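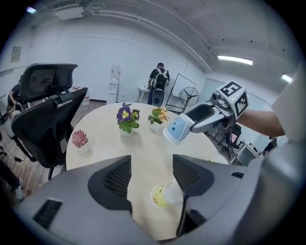 How to read a border treaty when you are not a lawyer

Many people write about border disputes after reading only the newspaper. I did the same for a long time. Then I was asked to prepare a short talk on an old agreement between two small neighbors, and I found that the treaty itself was easier to read than the articles about it. This page explains the method I use now. You need the text of the treaty, a map, two colors of pencil and one free afternoon.

For the practice I will use the Pollock Agreement, which divided the Ziltov valley between an upper and a lower district. It has 197 articles, but you will read closely fewer than 20 of them.

Step 1. Find the right text

Look for the version that was signed, with all annexes. Newspapers and party websites often publish a shortened version, and the parts they remove are usually the annexes, where the lists of villages are. Check the last article. It says which language is the authentic one. If the treaty has two authentic languages and you can read only one, write this on the first page of your notes, so you remember to be careful with single words.

Save your own copy. Links to government pages change often, especially after an election.

Step 2. Read the end before the beginning

The preamble is full of friendship and peace, and it is tiring. Go first to the final articles. Look for these things:

When the treaty came into force. This can be years after the signature.
Whether it has an end date, or can be ended by a letter from one side.
Who decides when the two sides disagree about the meaning.
Whether any side made a reservation when it signed.

In the Pollock Agreement, the article about disputes is only two sentences long. It says that both governments shall "consult in good time." It does not name a court. When you know this, you understand why the same quarrel comes back every few years.

Step 3. Mark the duties and the wishes

Take the first pencil and underline each "shall." Take the second pencil and underline each "may," "should" and "will endeavor to." The first group are duties. The second group are permissions or hopes. A politician who says that the neighbor "broke the treaty" is often speaking about a sentence from the second group.

Do not do this on the screen if you can print. I tried both, and on paper I miss fewer words.

Step 4. Make a table of the people

Border treaties move lines, but they also make promises to those who live near the lines. Write down every group that is mentioned, and beside it the promise: schools, language in the courts, religious property, the right to choose the citizenship. Use the name that the treaty uses. If the treaty says "religious community" and a government today says "national minority," leave both words in your table. This difference can be the whole dispute.

The Pollock Agreement gives the residents of Manel the right to keep their own school boards. It says nothing on who appoints the head teachers. The upper district started to appoint them, the lower district protested, and both could show an article that seemed to support them.

Step 5. Put it on the map

Draw the line with your own hand, following the words of the treaty and not the line printed on the map. It is slow work. Old treaties use hills, mills and river bends. In the Gekberg section, the line goes to "the point marked 491," which is a height and was once read by a journalist as a distance. Check the key of the map before you decide what a number means.

If the border follows a river, look for whether it follows the middle of the water or one bank, and what happens if the river moves.

Step 6. Read the statement again

Now go back to the speech or the news article that made you curious. For each claim, write the number of the article that it depends on. Some claims will have no number. Mark them with a question mark and search for a later protocol before you say that they are false. I once told my colleague Blair Rennie that a fishing rule did not exist, and he sent me the protocol the same evening.

Words that confuse readers

Ratification: the approval at home, after the signature.
Protocol: an addition, with the same force as the treaty if it says so.
Demilitarized: without troops or fortifications, but read the exact list, because police are often permitted.
Status quo: always ask of which date.

My thanks to Eilidh Gillies for correcting the part on reservations, which was wrong in the first version of this page. If you find another mistake, please write to me with the number of the step.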